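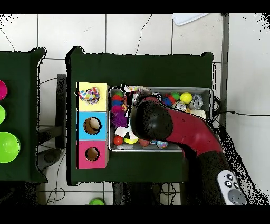 Figure 4-1. Metal tray of toys on a green table, with a red and black robot arm.

4. Moving your Oveo library to another drive

Oveo keeps its catalog, thumbnails and preview cache together in one library folder. By default the installer puts this folder on the same drive as the operating system. You can move it at any time to a second internal drive or to an external drive. Your original photos are not part of the library and stay where they are.

This section covers desktop computers and laptops. If your library sits on a Tellano network unit, go to Section 6. Do not use the steps below for a network library.

4.1 Before you start

Check the following:

– You are signed in with an administrator account.
– The new drive has at least 2 GB free on top of the present size of the library. To see the size, open Settings, then Library, then Details.
– The new drive is formatted as NTFS. Drives formatted as FAT32 will not accept the cache file once it has grown past the file size limit of that format.
– All imports have finished. The status bar at the bottom of the main window should read Idle.

Caution: Do not move the library folder by dragging it in the file manager. The catalog stores the full path to its own cache, and Oveo will open with an empty library if the path is wrong. If you have already done this, drag the folder back to its old place and start Oveo again before you continue.

4.2 Making a safety copy

1. Open Settings and select Library.
2. Click Back Up Catalog.
3. Choose a location on a drive other than the one you are moving to.
4. Leave "Include previews" unchecked. Previews can be built again later and make the backup much larger.
5. Click Start and wait for the message "Catalog saved."

The backup is a single file ending in .ovb. Keep it until you have used the new location for a few days.

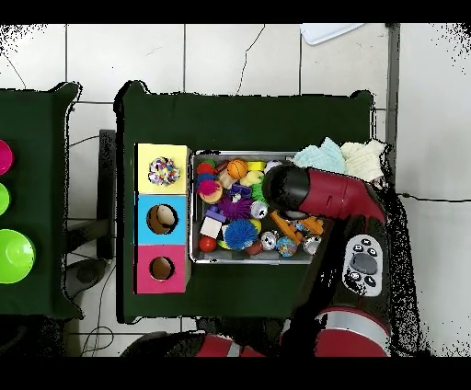

Figure 4-2. Stacked yellow, blue and pink boxes beside the tray.

4.3 Moving the library

1. Close any other program that is reading from the library. This includes the Athanasiadis color plug-in, which holds the preview cache open even when its window is minimized. Right-click its tray icon and select Exit.
2. In Oveo, open Settings, select Library and click Change Location.
3. Select the new drive. You can pick an existing folder or click New Folder. Do not pick the top level of the drive.
4. Select Move. The other choice, Copy, leaves the old library in place and is meant for making a second library.
5. Click Continue. Oveo closes its main window and shows a progress bar.
6. When the bar reaches 100 percent, click Restart Oveo.

A library of 900 photos usually moves in a few minutes between internal drives. External drives on an older USB port take a good deal longer.

Caution: Do not unplug the drive or let a laptop go to sleep during step 5. Plug in the power adapter first.

Note: The progress bar may stop for a while near the end. Oveo is checking the copied files against the originals at this point. Leave it alone unless an error message appears.
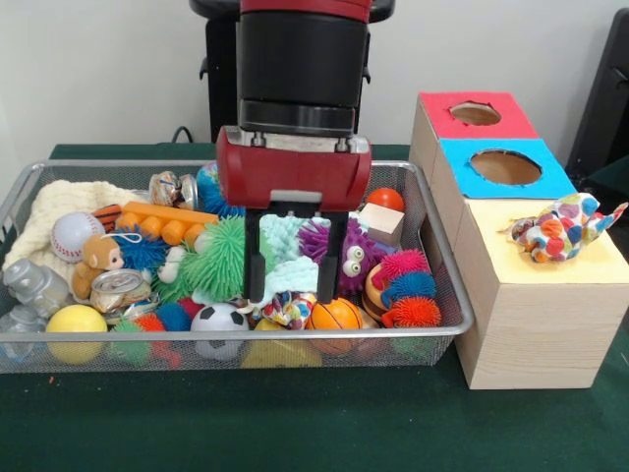 4.4 Checking the new location

1. Open Settings and select Library. The path shown should be the folder you chose.
2. Open a few albums, including at least one older album. Thumbnails should appear right away.
3. Click any photo and press F6. The full preview should open without the "Rebuilding" message.
4. Go to the old location in the file manager. The folder should be gone. If it is still there and contains only a file named lock.tmp, you can delete it.

If thumbnails show as gray squares, select Tools, then Rebuild Thumbnails. You can keep working while this runs, but scrolling will be slow.
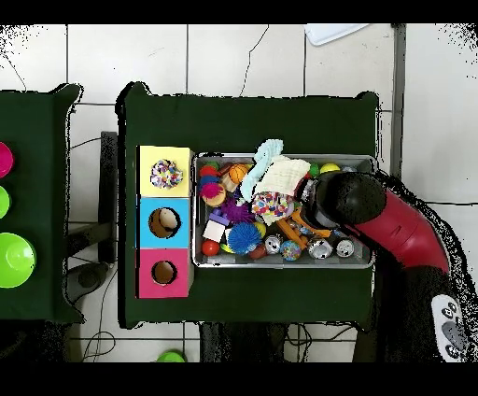 4.5 External drives and drive letters

Windows may give an external drive a different letter the next time you plug it in, and Oveo will then report that the library cannot be found. To stop this, give the drive a fixed letter.

1. Plug in the drive and open Disk Management.
2. Right-click the drive and select Change Drive Letter and Paths.
3. Click Change and choose a letter late in the alphabet, such as R or T.
4. Click OK, then Yes.
5. Start Oveo. When it asks for the library, click Locate and select the library folder on the new letter.

On computers set up with the Ometti drive manager, make this change in Ometti instead. It resets letters at startup and will undo anything set in Disk Management.

4.6 Error messages

Error 315, "Library in use." Another program has a file open. Exit the color plug-in and any backup software, then repeat Section 4.3 from step 2.

"Not enough space on target." The preview cache grew after you checked the size. Select Tools, then Clear Preview Cache, and try again.

"Catalog could not be verified." Click Cancel. Oveo goes back to the old location and nothing is lost. Check the new drive for errors before a second attempt.

To restore from the backup made in Section 4.2, select File, then Restore Catalog, and choose the .ovb file.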